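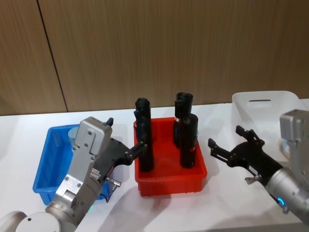
White tabletop, brown paneled wall.

The coat came to the shop in February, folded inside a pillowcase, and the woman who brought it would not sit down. She said it had been her aunt's, that her aunt had bought it in Curnmont when Curnmont still had a place to buy a good coat, and that she had no use for green wool with a fur collar, thank you very much, living where she lived now and driving everywhere.

I gave her a fair price for it, or what I thought was fair, and she took the money and left the pillowcase too.
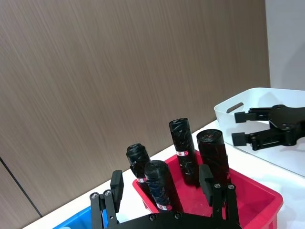 Words by the keeper of the Fovomier Dress Shop
Posted 6/8/19

Now I should tell you that I am not sentimental about stock. You can't be, in old clothes. If I wept over every christening gown that came through the door I'd have rust on all my pins. But I hung that coat on the back of the fitting room door while I decided on a ticket, and it stayed there two weeks, and I found I was saying good morning to it.

It was a size 14, cut for somebody with shoulders. The lining had been replaced once by a person who knew how and mended afterward by a person who didn't, in big brave stitches of the wrong blue. There were six buttons down the front, and the bottom one was a stranger, a shade too dark and a little too proud of itself. In the left pocket I found a ticket for the Sepp ferry, never punched.

Well, I thought about that ticket a good deal more than I ought to have. The ferry hasn't run since I was in school, and in those days there was only one reason a person in a coat like that would cross over to Sepp on a cold evening, and that was the dance hall. My mother used to talk about it, the band and the paper lanterns and the girls carrying their shoes up from the landing so as not to spoil them (she had lovely feet, my mother, and never let us forget it).

I sold a good many things that spring. I sold the beaded bag from the window and a whole rack of slips, and a very tall girl bought the Jidness suit I'd despaired of ever moving. Two people asked about the green coat. I told the first it was on hold, and I told the second it had moth, and I've felt bad about that ever since, the wool being as sound as the day it was woven.

Then the niece came back. She stood by the glove drawer with her car keys in her hand and asked, not quite looking at me, whether the coat had gone.

"It's out back," I said, and I went and got it.

She put it on over her raincoat, which made her look like a bolster, and turned up the collar and held it shut under her chin with one hand. I gave her the ticket. She read both sides of it slowly.

"She told us she went," she said. "She told us all about it. She said she danced until her heel broke."

I said maybe she'd bought two tickets, and used the other one.

"Maybe," said the niece. She put it back in the left pocket and buttoned the flap down over it, and then she asked me what she owed, and whether I had anything closer to the right blue.

I got out the thread box and we looked.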